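Home About News Projects Careers Contact

Media release
1 June 2023
5 min read

Drurnon opens Tveit, a shared collection of robot handling examples

Drurnon has released the first part of Tveit, a collection of recorded examples meant for teaching small robot arms to pick up and put down everyday objects. The first part holds 685 recordings. It can be downloaded without charge by schools, colleges, hobby groups and small firms.

Each recording follows one short job from start to finish. An operator guides the arm by hand controls, and the system stores the camera views, the position of every joint and a written line saying what the job was. A learning system is then trained on many of these recordings together, so that it can try the same sort of job with no operator.

The work was done on low-cost tabletop arms. Drurnon chose them on purpose. Most of the groups that asked for the collection own one or two small arms built from hobby servos, and recordings made on large factory machines are of little use to them.

"We kept getting the same email," said Rigoberto Nina, who leads the project. "Somebody has built an arm, the software runs, and then they have no examples to train it on. They record 30 on a weekend, the arm learns one corner of the table, and they stop there."

The jobs in the first part are plain ones. The operator picks up a toy brick and sets it inside a marked square, moves a brick from one mat to the other, or lowers it into a clear box. Positions are changed between recordings. Lighting is changed too, though less often than the team would like, and Drurnon lists this as a known gap in the notes that come with the files.

Clear boxes were included because they give learning systems trouble. The walls are hard to pick out in a camera view, and an arm trained only on solid-coloured bins will often bring the gripper down on the rim. Red tape marks where the box goes on the mat, so that it can be put back in the same spot after it has been bumped. A second set of recordings with the tape taken away is planned, as a system may otherwise learn to look for the tape and ignore the box.

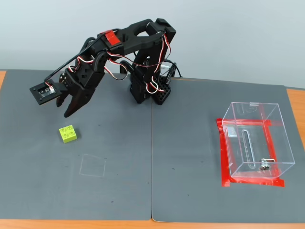 Geketti, which tested the files before release, replied that the failed attempts had been more use to it than the clean ones, and asked that Drurnon stop trimming them. Its training runs had produced an arm that could place a brick well but had no idea what to do after dropping one.

Drurnon has agreed to the request. Of the recordings in the first part, 19 show a dropped or missed brick followed by a second try. These were kept more by luck than by plan. From now on every failed attempt will be kept and labelled, unless the arm has to be shut off partway through.

The labelling has been the slowest part of the project. Early on, operators wrote whatever came to mind, and the same job turned up as "put block in square", "place brick on outline" and "brick to chalk". Some variety is useful in a training collection, but the team also needed to be able to sort the files. Each recording now carries a fixed job name and a free line of text in the operator's own words.

Operators work in short turns. Long turns were tried and dropped after reviewers found that movements late in a turn became hurried and the gripper closed before it was properly lined up. A learning system copies the hurry along with everything else.

Every recording is also watched by a second person before it goes into the collection. The reviewer checks that the camera views start together, that the job matches its label and that no hand enters the work area while the arm is moving. Recordings that fail on the first point can usually be fixed. The others are done again.

Storage and downloads are being handled through Plivalance, a data hosting service that Drurnon has used for earlier projects. Files are grouped by job, so a group with a slow connection can take one job at a time and leave the rest. A small program for playing back the recordings is included. It runs on an ordinary laptop and does not need an arm to be plugged in.

Drurnon is asking other groups to add to the collection. Recordings do not have to be made on the same model of arm, but they must come with a short file giving the number of joints, the type of gripper and the place where each camera is mounted. A template for this is in the download. Cameras fixed to the wrist are welcome – they are optional, and recordings from a single fixed camera will also be accepted.

"People worry that their table doesn't look right, or the mats are scuffed," Nina said. "Send it anyway. If every example comes from one tidy bench, the arm will only work on one tidy bench. I would sooner have 500 more from other people's tables than the same number from ours."

The second part of Tveit is due in October. It will add soft objects, which the current grippers handle poorly, and jobs that take two or more steps. Drurnon will also publish the settings used in its own training runs so that other groups can compare results. The programme of recording sessions for that part has already started, and the list of objects is still open to suggestions.

Groups that want to contribute should read the recording guide first. It covers camera placement, safe stopping, naming of files and how to send large batches. Drurnon staff will review the first few recordings from each new group and send back comments before any larger batch is made.

About Drurnon
Drurnon develops software and training material for small robot arms used in teaching, workshops and light assembly. Tveit is its first open collection.

Media enquiries
Contact the Drurnon media office through the Contact page. Copies of the recording guide are available on request.

Previous Next All news Back to top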